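Table and kitchen helpers wanted, Kiltilska shared lunchroom

Posted in: Jobs / Part time / Food and hospitality

Kiltilska is looking for help in the lunchroom, starting May. Part time, mornings into early afternoon. No experience needed, we'll show you everything. Quick post as we need people soon, sorry if it's a bit all over the place.

What it is

Sit-down lunch for the people who work in the building (Arkix upstairs, Brundau across the yard, a few small offices). We serve up to 400 lunches in a busy week. Food comes in cooked from Vakulenko, so this is not a cook's job. It's plates, fruit, tables, wiping, putting away. Then the same again.

What you'd be doing

Setting tables before the doors open at 11:30. Plate at each place, fruit out, water jugs filled.
Washing and sorting fruit. Mostly mandarins and apples, bananas when the price is ok. Anything soft goes in the compost bucket, not back in the crate.
Clearing between sittings. There are two, the second one is the messy one.
Wiping down. White tables show everything so please be a person who sees crumbs.
Dishwasher, loading and unloading. Plates stacked by color, pink with pink. Yes it matters, the shelves are different depths.
Checking plates for chips while you stack. Chipped ones go in the box by the back door.
Sweeping at the end, chairs up, bins out by 2:30.

Hours and pay

25 hours a week, five mornings. Start 9:30. Some flexibility if you have school drop off, ask us. Pay is hourly and goes out twice a month. There's also a $600 bonus after your first full season, paid in one go. Lunch is free on days you work and you eat sitting down, between sittings.

We have 5 spots. Two are mostly kitchen side, the rest are mostly tables, but everybody swaps so don't get too attached.

Who we want

Someone on time. Someone ok with being on their feet, and lifting a full crate now and then. Careful hands, the plates are not cheap to replace. You should be fine saying hello to people but you don't have to be chatty. Basic English is enough, other languages very welcome.

Food handling card is a plus. If you dont have one we pay for the class. 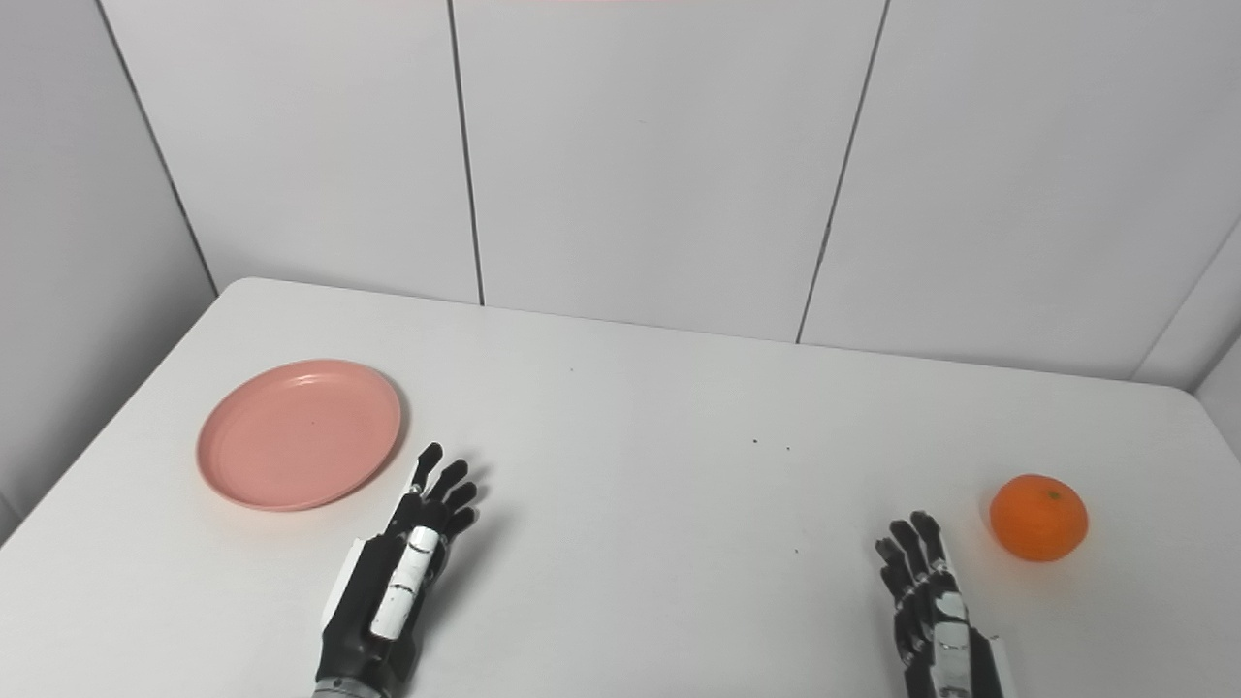
Try-out shift is two hours, paid, same rate as the job. You set one table, sort a crate, clear and wipe after first sitting. We're looking at whether you keep things tidy as you go, speed comes later. Wear closed shoes. Hair tied back if it's long. Aprons we have, in every size except small right now, more are on order.

How to apply

Come by the lunchroom after 2:30 and ask at the counter, or fill in the short form on the Kiltilska jobs page. No cover letter please. Just tell us:

which mornings you can do
when you could start
if you've worked around food before (ok if not)
allergies, citrus especially, there is a lot of peeling

We answer everyone, normaly within a few days. If you applied last fall and didn't get a spot, please try again, we had too many people then and not enough shifts.

Under 18s: sorry, not this time.

Spots stay open till they're filled.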